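# How to get something useful out of a delivery robot open day

*Notes by Liesl Reisinger, last changed 3/3/24*

I have been to a good many of these now, as a buyer's representative and before that as someone who wrote the machines' route plans. The routine rarely changes. You are given a lanyard and a pastry, a small vehicle goes up and down a path, everyone films it, and a salesman asks what your "volumes" look like. You go home thinking you have seen a robot work. You have seen a robot go up and down a path.

What follows is the method I use, written down after the Breltero open day at Prurnthorpe for a colleague who was about to attend one alone. It assumes wheeled outdoor machines that carry parcels or tools at walking pace. Most of it would do for other sorts.

## Before you go

Ask the firm for three things in writing:

1. The length and surface of the demonstration route.
2. Whether the robot has driven that route before, and how often.
3. Who can take over from it, and by what means.

The second question is the one that gets a vague reply. Breltero sent me a brochure. I asked again and was told the Plirnby (their carrier, the smaller of the pair they sell) was "familiar with the site". Write that sort of phrase down word for word and take it with you.

Then decide what your own place is like. Go and walk it. Note every kerb, drain cover, gate, slope and patch of loose stone between the door where things leave and the door where they arrive. My client's yard has two ramps and a gravel corner that floods in August storms. Without that list I would have had no way of judging anything at Prurnthorpe.

Bring:

- the list
- a tape measure
- a watch with a second hand
- a pencil (pens give up in the rain)
- a parcel of your own, weighed at home

The parcel matters. The demonstration load is always a neat box that fits the tray. Mine was an awkward 6 kg bag of fixings, and getting it accepted took a phone call.

## Walk the route first

Get there early and walk the whole thing before anyone switches a machine on. You will be told there's no need. Go anyway, and walk it in both directions, because slopes and low sun are easy to miss when you only go one way.

At each change in the surface, stop and write a line. Then mark the line with one of three letters:

- **S** if you have the same thing at home
- **E** if it's easier than what you have
- **H** if it's harder

My Prurnthorpe page had hardly any H on it. That doesn't damn the robot, but it does set a limit on what the afternoon could prove.

## Watch one run from the machine's end

Most firms will put the forward camera on a screen in the tent if you ask. Do one full run there, with your back to the robot, and watch what it has to deal with. Then do the next run outside on foot. The order matters, as once you've seen the thing trundle along looking cheerful you will forgive it all sorts.
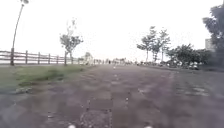 Surface first, when you are at the screen. Forget people and dogs for a minute; the wheels meet the ground every second of the working day and they may never meet a dog. Look for joints, cracks and anything loose, and then ask yourself what would happen if the machine drifted a hand's width either way. The long straight at Prurnthorpe is old concrete in slabs, with a seam running up the middle and small pale chips lying along it, and Breltero's man was very pleased with how it handled "rough ground". I call that a worn path. The joints were worth seeing it cross, I'll give him that, and I marked them S. But there's grass along the left and a rail fence behind it, which gives a machine a nice long line to keep to if it uses such things, and I could see nothing close ahead that it would need to steer around. My client's yard has no such line anywhere.

So I asked whether it was following the fence. Sandro Fiore, the engineer on duty and the most useful person there by a distance, said that it draws on several things together and that he'd need to look at the log to tell me how much weight each one had. Fair enough. I asked for the log. I'm still waiting for it.

Things to note down at the screen:

- Does the picture show the ground right in front of the wheels, or only further off? If parts of the body poke into view, use them to judge the width it needs.
- Is the sky washing out the far end? A flat white sky can leave the distance hard to read for you, and it's worth asking what that does to the machine.
- Can you name what's at the far end of the path? If you can't, ask what the machine thinks is there. Sandro brought up the label view for me, which few of them will do. Ask to have it left on.

Don't let anyone stand next to you and narrate. Politely say you'd like to watch one in silence.

## The walking run

Now go outside. Stay behind the robot and a little to one side, out of its way, and find out where the handler is. There is always a handler. At Prurnthorpe he had a control unit in his coat pocket and his hand in there with it.

Time the run, then time each stop. Write down for every stop whether it started again by itself. The brochure gives a speed. The figure you need is door to door, with stops, and you'll usually have to work it out yourself.

If the handler touches the control, write it down and ask why, straight away, in a friendly tone. "Just being careful" is an answer you will hear a lot. Record it as a takeover all the same. I logged 2 on my walking run, and the summary handed out at the end of the day said none. When I raised it I was told that those had been "assists". The brochure does not define an assist.

## Ask for the dull tests

You'll be offered the obstacle show, where someone from marketing steps out and the robot stops. It always stops. Say thank you and ask for these:

1. **The return trip, empty.** Plenty of machines are tuned for the loaded direction.
2. **Your own parcel.** Watch whether it shifts in the tray on the joints.
3. **A restart.** Have them switch it off halfway and on again. Time how long before it moves.
4. **A wait.** Leave it standing for ten minutes with people walking past. Does it stay put? Does it complain?
5. **Off the smooth bit.** Ask for one wheel over the edge of the path. They may refuse. Write down the refusal and the reason.

At Prurnthorpe I got the first three. The restart took 14 minutes, which Sandro said was longer than usual and which I'm reporting as it happened. The wait was turned down for lack of time, although the pastries lasted another hour. Number five was refused flat. To be fair to them the rival Amato people refused it too, last August, and less politely.

My bag of fixings stayed where it was put. Credit where it's due.

## Questions about money and mending

Leave these until you've seen the runs. Ask for:

- the price of a wheel, fitted
- who comes out, from where, and how soon
- what still works when the phone signal drops
- the name of one customer you may ring without the firm on the line

I was quoted 2000 a year for "standard care" and it took four goes to learn that tyres are outside it. Nobody at the stand could name a customer I could ring. One has since been offered by email, with a Breltero account manager copied in, so that isn't quite the same thing.

## Writing it up

Do it the same evening. Use two headings, *Saw* and *Was told*, and put every line under one or the other. "Drove the concrete straight loaded, one direction, dull light" goes under the first. "Copes with gravel" goes under the second until you have stood on gravel and watched it.

Then go back to your S, E and H page and count how much of your own site has been covered by anything under *Saw*. If it is under half, you have no basis for buying. Ask for a trial on your own ground, with your own parcels, and offer to pay for the day so that you aren't in anyone's debt.

Breltero have agreed to one in principle. I've sent them the ramp measurements and asked again for the log.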